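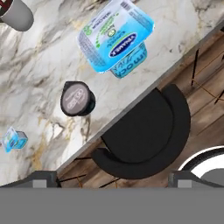
How often should a couple sit down for a check-in talk?

Once a week works well for most of the people we hear from, at a time when neither person is hungry or heading out the door. Fifteen minutes is plenty to start with.

Greltdale Relationship Circle
Minutes of the winter planning meeting
Saturday, December 13, 2025
Chair: Haf Bellis

1. Opening
Haf welcomed everyone and thanked the early arrivals for getting the heating going. The question and answer at the top of these minutes will go on the front of the new leaflet, as agreed at the last meeting (everyone liked how short it is!). The previous minutes were accepted with one correction: the listening evening was led by both presenters, and both should have been credited.

2. The fall series
A lovely discussion, and a long one. The series on talking about money drew 156 sign-ups across all the evenings, the best we have had for any subject. Haf read out several comments from the feedback cards. One couple wrote that they had been married for years before either of them said out loud what they were afraid of spending on. Another person came alone, took the worksheet home, and is now coming to the spring series with her partner — that one got a round of applause.

The main complaint was about pace. The second evening tried to fit debt, gifts and lending to relatives into one sitting, and the part on relatives was rushed. Agreed to give lending to family an evening of its own. The question of whether single people should have a separate table was raised again. Most people felt the mixed tables were what made the evenings so good, and they will stay.

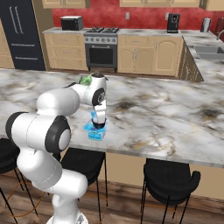

White robotic arm at the marble kitchen island, with its gripper down on a small blue box.

3. Weekly check-in workbook
The Prurine workbook is nearly ready, and those who have tried the draft are very happy with it. Each page has a space for something that went well, something that needs fixing, and a small request for the week ahead. Haf and her husband have been using it on Sunday nights and she reported that the small request is the part they both look forward to. His most recent one was for the car radio to be left on his station.

Points raised on the draft:
The page on apologies is too long and should be cut to a single side.
The word "partner" should be used all the way through. At the moment it switches to "spouse" halfway.
Larger print, please, and more room for people with big handwriting.
The chapter on going to bed angry divided the room. Some of us sleep on it and feel better, others can't close their eyes. The chapter will be rewritten to say that either is fine as long as a time to talk is set for the next day.

The first print run will be 574 copies, to use up the paper already paid for.
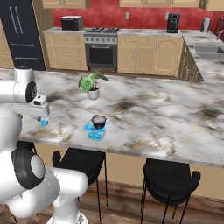

Over the countertop: a small light-blue object in the gripper's fingers.

4. Spring series
The theme is keeping friendships going once you are a couple. This came straight from the feedback cards and there was real excitement about it. Suggested topics were the friend your partner doesn't care for, making new friends after a move, and what happens to shared friends after a breakup. The series opens in April at Calulwood, in the upstairs room with the good chairs. Groups of up to 2 couples per table, so that quieter people get a turn.

There was a good long talk about how to run the evening on shared friends. Several people here have been through it themselves and didn't want it to turn into a session about blame. 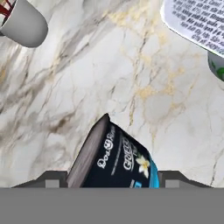
Haf proposed starting that evening with a story read aloud, then pairs, then the whole room, with nobody asked to share unless they want to. Agreed warmly. She will write the story herself and would love to hear from anyone willing to read it.

5. Room booking
Pritchard Hall has offered us the side room free on weeknights if we clear up after ourselves. It is smaller than Calulwood but has a proper kettle and step-free access. Agreed to try it for the drop-in hour and to keep the main series where it is.

6. Any other business
The lending shelf is missing its copy of the long-distance guide. Please check your bags.
A request came in for a session for couples with a new baby. Great idea, and it goes on the list for summer, with a daytime slot and space for strollers.

Actions
Haf: rewrite the going-to-bed-angry chapter and draft the story for the shared friends evening.
Haf: confirm the side room with Pritchard Hall.
Everyone: comments on the leaflet before it goes to print.

The meeting closed with tea and the last of the ginger cake.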